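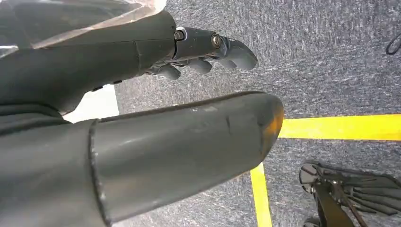
The Bicycle at Shukla's

My grandmother kept the ticket in the tea caddy, under the tea, so that every few weeks it had to be fished out and shaken and put back again, and by the time I was old enough to be shown it the paper had gone the colour of a good strong cup. The number on it was 2,177. She had bought it in Woscombe one June, outside the ironmonger's, from a woman with a tray round her neck who was raising money for the church roof, and the first prize was a lady's Prokham bicycle in green with a basket on the front. She had won it, too. The number was chalked up in the window of Shukla's in Kesstead, where the draw was held, and it stayed chalked up until the rain got in behind the glass.

She simply never went to fetch it. Kesstead was only 4 miles off, over the hill and down past the reservoir, but there was always something. First it was the plums, which came all at once that year, and then my grandfather's chest, and then it was winter and you can't ride a bicycle in winter, and by the spring she had begun to feel that it would be rude to turn up so late.

"They'll have given it to somebody," she would say, pouring out. "Some nice girl with a job to get to."

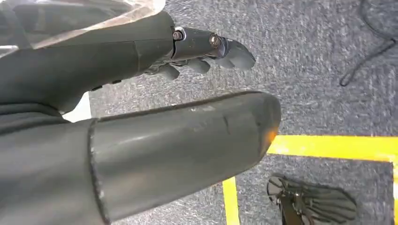 A grey hand, with its fingers partly curled.

Twenty years went by like that, as they do if you have hens. My grandfather died, and the church roof was mended and began to leak again in a different place, and I came to live with her in the back bedroom, the one with the sloping ceiling, while I made up my mind what to do with myself. I was no great help about the house. I could drive, though, and one morning, when she had got the ticket out of the caddy and was blowing the dust off it, I said we might as well go and ask.

She changed her shoes twice. She wore the blue coat with the big buttons, and she talked the whole way about a teacher she'd had who could whistle two notes at once, which I took to mean that she was nervous. At the top of the hill she asked me to stop, and we sat and looked at the reservoir for a bit with the engine ticking, and she ate a peppermint, and then she said, "Well, go on, then," as though I had been the one holding things up.

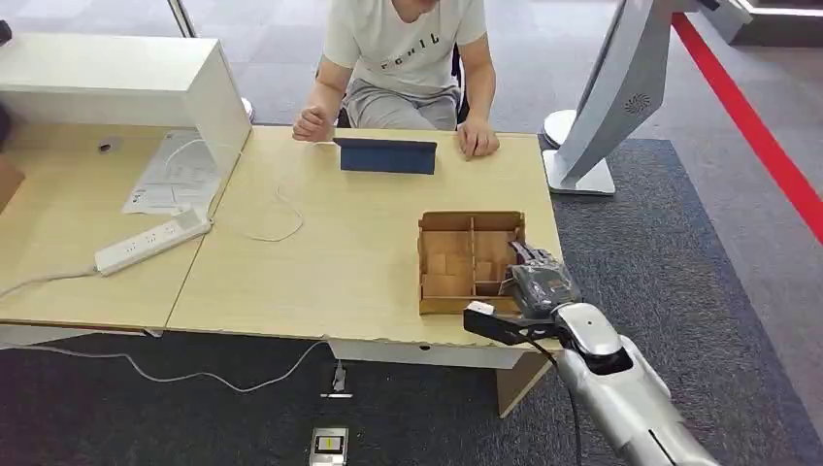 Shukla's had been an ironmonger's and a toyshop and was by then mostly paint, with a long room at the back where they did the accounts and ate their dinner. The owner took us through and found my grandmother the chair with the cushion. He was the son of the man who had held the draw, getting on for sixty himself, and he read the ticket on both sides and said nothing at all. You can tell a good deal from hands when you daren't look at a face. His lay much as they do in the picture there, one loosely curled at the edge of the table and the other flat on the top of it with the fingers spread, and I kept my eyes on the flat one and waited for it to move.

"My father," he said at last, "told me you'd come when the plums were done."

My grandmother went quite pink. She said that the plums had been very heavy that year.
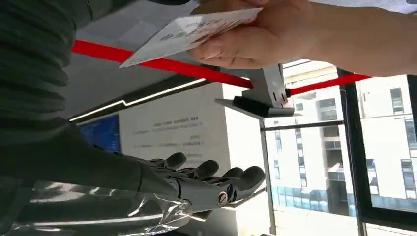
He got up then and went out to the yard, and we heard a door that didn't want to open, and some boxes being shifted, and a word I hadn't expected from him. I thought she might cry, and I looked in my pockets for a handkerchief and found a receipt for chicken feed. When he came back he was wheeling it. The tyres were flat and the saddle had split along one side, but somebody had kept the chain oiled, and the basket had a cloth tied over it against the dust. A label hung from the handlebars with her number written on it in brown ink.

She walked all the way round it. She rang the bell, which worked, and then she rang it again.

"I can't ride, you know," she told him. "I never learned. I only wanted to help with the roof."

He said that he couldn't either, and that it hadn't seemed to matter, and would we like some tea. We stayed until he shut the shop. It took the two of us and a good deal of string to get the bicycle into the back of the car, and she held on to the front wheel through the gap in the seats all the way home over the hill, in case it should turn round and catch the upholstery.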